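Norwood Automation Practice: Spring Project Report
Writing House Rules for a Shared Two-Arm Bench

When I signed up for this project I thought I'd be programming. Instead I spent most of the term arguing with a document (mostly my own document, which is worse). The job was to take the loose habits people had picked up on the Sleiman bench and turn them into written rules that a new student could read, follow and be checked against.

The bench has two arms that reach over the same table. That's what makes it fun and it's also what makes the rules hard, because nearly everything I found to read was about keeping people away from robots. Great, we do that too! But I couldn't find much at our level about keeping one arm polite to the other one when they're both working on the same small object.

So I began with a draft that everyone called the Drumitz sheet, after the room it was taped up in. It was 2 pages long and had lines in it like "be careful in the middle." I love that line, but you can't check it. My first rewrite replaced it with a rule about who is holding.

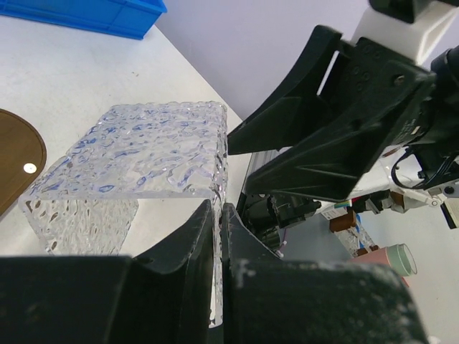
The holding rule says that one arm owns an object at any moment, and the owner is the one with closed fingers on it. The other arm can come close, but it waits for a clear call before it touches. I wrote it with awkward parts in mind, like the rippled clear block, where one gripper has a finger on either side and the second gripper's tip stops right beside the corner. With a see-through part like that I really don't want anybody judging contact by eye from across the table, so the rule asks for the wrist view to be up on the screen before the second arm comes in. I also added a line about fingers: look at the pads before a session and write down any scuffs. People grumbled about the extra writing. I grumbled too, and I wrote the thing.

Next came cables, which I had completely left out of the first draft. The wording I ended up with is that each cable loop has to have enough slack for the full reach of its arm, and that whoever runs the session moves both arms slowly to their farthest planned poses before starting any task. If a loop catches on anything, you stop and re-dress it. No "it'll probably be fine" (I have said this myself, more than once).
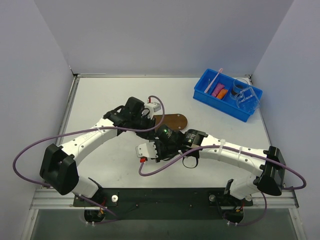
Figure 2. Both arms reaching in to the middle of the table, with purple cables looping out past the shoulders.

I had a long back-and-forth with myself over whether ties on the links should be in the rules or in the maintenance notes. They went in the rules. A tie that's missing is something the operator can spot, and I wanted the operator to feel allowed to call it off.

The part I'm proudest of is the start check. It went through 4 versions. The one that survived fits on a card and reads like this:

Walls and front panel in place.
Only the objects for this task on the board, everything else in the tray.
Both arms moved slowly through their planned poses.
Stop button tested and within reach of the person running the session.
Person running the session says "starting" out loud.

I tried to get it under 60 seconds and missed when I was tired and rushing, which told me the card was a bit too wordy, so I cut it down again in March.

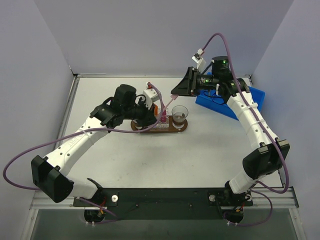 Reading time: 4 min

Liquids got their own section, and it's the one I rewrote last. A cup on the board with a brownish liquid in the bottom looks harmless, and a lot of our tasks use one, but there are motors and connectors right above it. My rule is that open cups stay on the board and get filled only as far as the task needs. Neither arm carries a cup over the mounting plate, where the base wiring is. If something spills, both arms stop, even if only one of them was near it. The Jondavdale group asked if they could keep the far arm running during a wipe-up, and I said no — hands are going in there, so everything stops.

The same section covers thin things held in a gripper. A stick poking out past the fingers makes the arm longer than the software thinks it is, so the person running the session has to enter the extra length before the first move. I'd like this to be automatic someday. For now it's a blank on the card that you have to fill in.

Still open: what to do when the 2 arms are run by different people, and how often the card should be reviewed. My draft says once a term. I'd also like somebody who has never used the bench to try the whole rule set cold and mark every place they got stuck, and I've left wide margins on the printed copy for that.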